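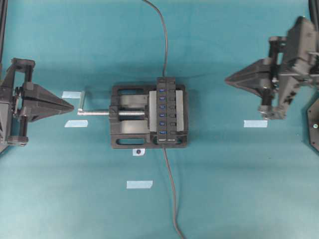
Why Your Move Took All Day: Notes for a Talk on Packing an Office

Monday, November 25, 2024
By the relocation desk, Robichaud

Print this page
E-mail this page

Opening. Wait for the coffee line to thin out. Don't start with the joke about the plant.

Good morning. I have been moving offices for a living for a long time, and I want to talk to you about cables, chairs, labels and the strange things people do to a box when they think the box is somebody else's problem.

Ask for hands: who here has moved an office in the last two years? Who would do it again? (Pause. The hands go down. Let them enjoy it.)

Most of what I know comes from jobs that went badly. The one I'll use today is Foltalier, a design firm that went from the fourth floor of one building to the second floor of the building across the street. You could see the new place from the old place. The staff had been told it would take a morning. I had told them that. We finished at ten at night, and I ate a granola bar out of a box marked TAX.

Slide 2. The inventory.

Foltalier's inventory listed 1,540 items. It was a lovely spreadsheet with frozen header rows. It had been started in January by someone who then left the company, and it included a fish tank that had been given away and two printers that were the same printer.

What it didn't include was anything inside a drawer. People think of a desk as one item. A desk is one item plus whatever has been going on in there. Go and open your own top drawer when you get back and tell me it's one item.

So the advice is to list by room, then by person, and give every person a number of boxes before you give them a list. They'll pack to the number. Give them no number and they will pack until the boxes run out, and then they'll start on the trash cans.

Slide 3. Labels.

Read these out slowly. All real, all from one afternoon:

MISC
MISC 2
IMPORTANT MISC
ASK ME
KITCHEN? 
DO NOT OPEN (it was open)

A label needs the room it's going to and the person who will unpack it. Contents are nice but they come last. The crew carrying the box doesn't care that it holds binders. The crew wants to know whether to turn left.

Put the label on the short side and again on the top. If you only label the top, the first thing anyone does is put another box on it. I have given this talk nine times and someone always writes that down, so I'm leaving it in.

Color stickers: fine, but print the key and tape it up at BOTH ends. Himum had a very handsome color system and one copy of the key. The key was packed. It was in a green box, we think.

Slide 4. Cables and small electronics.

Slow down here, this is where the questions come from.

Every office has a cable drawer. Nearly 100 percent of what's in it belongs to equipment that has left the building. You will be told that it all has to come. Smile and hand over one box – a small one – and say that this is the cable box and there is only one of it.

Anything that plugs into a desk goes in a bag with that desk's number on it. Chargers, hubs, adapters, the little receiver for the mouse. Especially the little receiver for the mouse. At Foltalier we lost 27 of them, which I didn't think was possible, as I'd been told they had 14 wireless mice. I still don't have an explanation and I've stopped asking for one.

Tell them to take a phone photo of the back of the monitor before unplugging anything. It takes ten seconds. Half the room will nod and won't do it.

(If someone asks about servers: say you don't move servers, you call the people who move servers. Move on quickly.)

Slide 5. Chairs.

There are two kinds of office in the world, the kind where all the chairs are the same and the kind where they only look the same. In the second kind, everyone knows which chair is theirs by a squeak, or a stain, or how far it sinks after lunch. Mix those chairs up and you'll hear about it well into spring.

Tape a name under the seat. Masking tape, thick marker. Don't put it on the backrest, it leaves a mark on mesh and then you own a chair.

Slide 6. The elevator.

Book it. Then call the building and ask if it's booked. Then call the other building. At Varkach we had the elevator at one end from eight until noon and at the other end from one until five, and it was only when the truck was sitting at the curb at a quarter past twelve that anyone looked at those two facts side by side. I was that anyone. We had a long lunch.

Measure the elevator door as well as the elevator. A conference table doesn't care how roomy it is inside.

Also ask who has the key for the floor pads. It's a person, and that person goes home at three.

Slide 7. The first morning.

Skip this slide if running late, but try not to run late.

People walk in and want four things: a chair, a screen that comes on, the bathroom, coffee. They don't want a welcome bag. I've seen a company hand out a branded water bottle to sixty people who couldn't get on the Wi-Fi, and the mood was not good.

Unpack the coffee machine first. It travels in the last truck, by the door, with its filters taped to it. Put up paper signs for the bathrooms even if you think it's obvious. Have one person walking around with scissors, tape and a power strip, and let that person do nothing else until lunch.

Then set a date for the empty boxes to go. Two weeks is plenty. Anything still packed after two weeks gets a sticker, and anything still packed after three months can probably go wherever the fish tank went. (This usually gets a laugh. At Himum it got a letter.)

Slide 8. What I charge for.

Be brief. They've been sold to all morning.

A walk-through is free. The box count is free. If you've already packed and you want me to come in and fix it, that's a different rate, and I'd like you to know I'm saying so in a friendly tone.

Questions. Repeat each one into the microphone. If there aren't any, tell the joke about the plant after all.

Handouts are on the table by the exit, take the one with the staple. The other one is missing page 2.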